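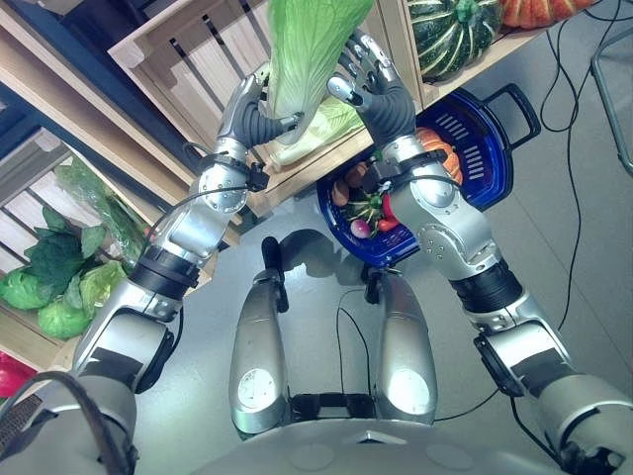 홈 제품 고객지원 다운로드 문의하기
검색어를 입력하세요 검색
인쇄하기 | 이메일로 보내기

Mornow 김치·채소 저장고 설치 및 사용 설명서
3장. 설치와 첫 배추 보관

이 장에서는 저장고를 놓을 자리를 정하고, 전원을 연결하고, 통배추를 처음 넣을 때까지의 순서를 설명합니다. 부속품 확인은 2장, 김치 숙성 기능은 5장을 보십시오.

3.1 설치 장소

1. 바닥이 평평하고 단단한 곳을 고릅니다. 장판이 눌리는 곳에는 받침판(별매, Flalent 규격)을 깝니다.
2. 뒷면과 벽 사이를 손바닥 하나가 들어갈 만큼 띄웁니다. 좌우도 같은 간격을 둡니다.
3. 직사광선이 드는 베란다 창가, 보일러 옆, 가스레인지 옆은 피합니다.
4. 앞쪽 조절 다리 두 개를 돌려 수평을 맞춥니다. 시계 방향으로 돌리면 다리가 길어집니다.
5. 문을 반쯤 열고 손을 놓습니다. 문이 스스로 천천히 닫히면 수평이 맞은 것입니다. 문이 더 열리면 앞쪽 다리를 반 바퀴씩 올립니다.

주의: 제품을 눕혀서 옮긴 경우에는 세운 상태로 네 시간 이상 둔 다음 전원을 연결하십시오. 바로 연결하면 압축기가 고장 날 수 있습니다.

참고: 다용도실에 설치할 때는 문이 완전히 열리는지 먼저 확인하십시오. 문이 직각까지만 열리면 아래 서랍을 끝까지 뺄 수 없습니다. 경첩 방향을 바꾸려면 서비스 기사를 부르십시오. 사용자가 직접 바꾸면 보증에서 제외됩니다.

3.2 전원 연결

1. 접지된 벽 콘센트에 전원 플러그를 직접 꽂습니다.
2. 표시창에 "--"가 나타나면 잠금 단추를 3초 동안 누릅니다.
3. 윗칸과 아래칸을 각각 "채소"로 맞춥니다. 공장 출하 상태는 두 칸 모두 "김치"입니다.
4. 빈 상태로 문을 닫아 두고 표시창의 눈금이 멈출 때까지 기다립니다. 여름에는 하룻밤이 걸리기도 합니다.

경고: 멀티탭에 다른 가전과 함께 꽂지 마십시오. 3000 W 이하의 멀티탭에서 전열기와 같이 쓰면 과열될 위험이 있습니다. 젖은 손으로 플러그를 만지지 마십시오.

처음 몇 시간은 압축기 소리가 크게 들릴 수 있습니다. 내부가 설정 온도까지 내려가면 소리가 줄어듭니다. 하루가 지나도 같은 소리가 계속되면 3.6의 표를 보십시오.

3.3 배추 고르기와 손질

1. 겉잎이 붙어 있는 배추를 고릅니다. 겉잎은 보관하는 동안 속잎이 마르는 것을 막아 줍니다.
2. 들어 보아 크기에 비해 묵직하고, 윗부분을 눌렀을 때 단단한 것을 씁니다.
3. 밑동이 갈라졌거나 물러진 것은 보관용으로 쓰지 말고 먼저 먹습니다.
4. 흙은 마른 솔로 털어 냅니다. 물로 씻지 않습니다.
5. 상한 겉잎만 떼어 냅니다. 밑동은 자르지 않습니다.
6. 비를 맞은 배추는 신문지 위에 세워 그늘에서 겉의 물기를 말립니다.

참고: 8월에 나오는 고랭지 배추는 가을 배추보다 수분이 많고 잎이 얇은 편이어서 오래 두기 어렵습니다. 여름 배추는 두 주 안에 쓰는 것을 기준으로 잡으십시오. 가을 배추는 상태가 좋으면 28일까지 보관할 수 있습니다.

3.4 포장과 넣는 순서

1. 배추를 한 포기씩 종이로 쌉니다. 신문지를 쓸 때는 두 겹으로 합니다.
2. 함께 들어 있는 Jalside 보관 봉투에 밑동이 아래로 가게 넣습니다. 봉투 입구는 묶지 말고 한 번만 접습니다.
3. 서랍 바닥에 물받이 망을 깝니다.
4. 배추를 세워서 넣습니다. 높이가 맞지 않으면 중간 선반을 뺍니다. 선반은 앞쪽을 살짝 들고 당기면 빠집니다.
5. 안쪽 벽의 냉기 구멍을 막지 않도록 뒤쪽을 조금 비웁니다.
6. 무거운 포기를 안쪽에, 먼저 쓸 포기를 앞쪽에 둡니다.
7. 서랍을 끝까지 밀어 넣고 문을 닫습니다. 서랍이 덜 들어가면 문 고무가 뜹니다.

주의: 사과, 배, 토마토를 배추와 같은 칸에 두지 마십시오. 과일에서 나오는 에틸렌 때문에 잎에 갈색 점이 생기고 겉잎이 쉽게 떨어집니다.

주의: 서랍을 빼 놓은 채 그 위에 올라서거나 무거운 것을 얹지 마십시오. 레일이 휘면 서랍 전체를 교체해야 합니다.

반으로 자른 배추는 자른 면에 랩을 밀착시켜 윗칸에 두고 닷새 안에 씁니다. 심 부분을 삼각형으로 도려내면 속잎이 자라는 것을 늦출 수 있습니다.

3.5 보관 중 점검

1. 일주일에 한 번 종이를 만져 봅니다. 축축하면 마른 종이로 바꿉니다.
2. 물받이 망을 들어 고인 물을 닦습니다.
3. 겉잎이 누렇게 변한 포기는 그 잎만 떼고 앞쪽으로 옮깁니다.
4. 밑동에서 냄새가 나거나 끈적한 것이 묻어 나오면 그 포기를 꺼내고, 닿아 있던 포기의 포장을 모두 바꿉니다.
5. 잎 끝이 얼었으면 온도를 한 단계 올립니다. 언 배추는 저장고 안에서 천천히 녹인 다음 국이나 찌개에 씁니다.

잎의 줄기 부분에 보이는 작은 검은 점(깨씨무늬)은 재배 조건이나 보관 조건에 따라 생기는 것으로, 곰팡이가 아니면 먹을 수 있습니다. 솜털 같은 것이 보이거나 문질렀을 때 번지면 버리십시오.

3.6 이상이 있을 때

표시창에 E2가 나온다: 문이 오래 열려 있었습니다. 문을 닫고 10분 뒤에 다시 확인합니다.
표시창에 E5가 나온다: 온도 감지기 이상입니다. 플러그를 뽑고 서비스를 신청합니다.
큰 소리가 계속 난다: 수평과 벽 간격을 다시 확인합니다. 뒷면에 닿은 물건을 치웁니다.
안쪽 벽에 물방울이 맺힌다: 문 고무에 낀 종이나 잎 조각을 닦아 냅니다. 장마철에는 조금 맺히는 것이 정상입니다.
배추가 마른다: 봉투 입구가 벌어져 있는지, 설정이 "김치"로 되어 있는지 확인합니다.

물받이 망, 보관 봉투, 문 고무는 Economou 부품 판매점에서 살 수 있습니다. 주문할 때는 제품 옆면의 형식 번호를 알려 주십시오. 2000번대 형식과 400번대 형식은 망의 폭이 달라 바꾸어 쓸 수 없습니다.

원문 작성: Josphat Massawe, 기술문서팀
다음: 4장. 무와 뿌리채소 보관

인쇄하기 | 이메일로 보내기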